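Nkuna — Jukeck (album review)

I've had Jukeck on repeat since July and I'm still not sick of it! Nomvula Hendricks sings most of the lead, with Unathi Oosthuizen taking the low verses, and they swap lines all through the title track.
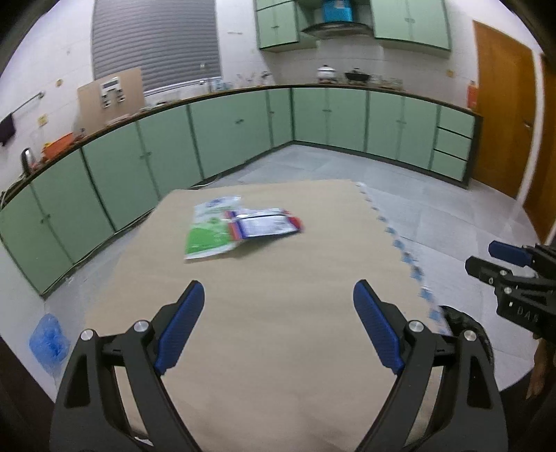
The drums are my favourite bit — dry, close, a little behind the beat. Side two sags in the middle (Brinix goes on too long for me), but the closer, Hirnuvari, pulls it back with that huge harmony.

The vinyl is limited to 300 copies, and mine's number 130. Quiet pressing, lovely grey sleeve.
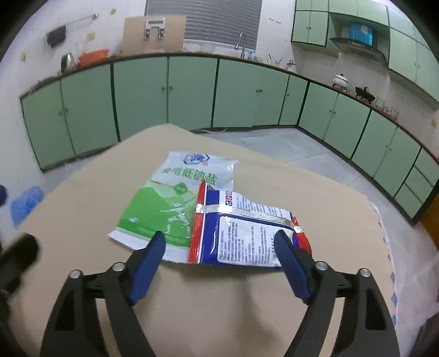

Best tracks

Jukeck, Hirnuvari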